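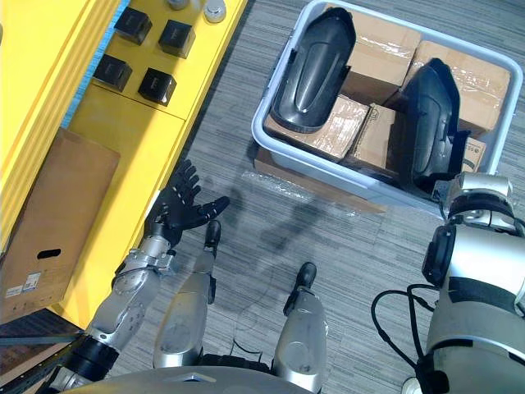
Ticket 52: label printer skips every other label
Opened by: Bethel Zeleke, Wandley stores
Assigned to: Crescencio Robles
Priority: normal

Printer feeds a blank after each printed label. Began when we opened the new 500 rolls from Bustos. Restarting made no difference.

CR, 10:40: Driver was still set for the old label length. Changed it and ran the gap calibration twice. Test run of 100, no blanks.

BZ, 14:15: Fine so far. Can you do the one in goods-in too?

CR, 14:30: Will do tomorrow. Leaving open.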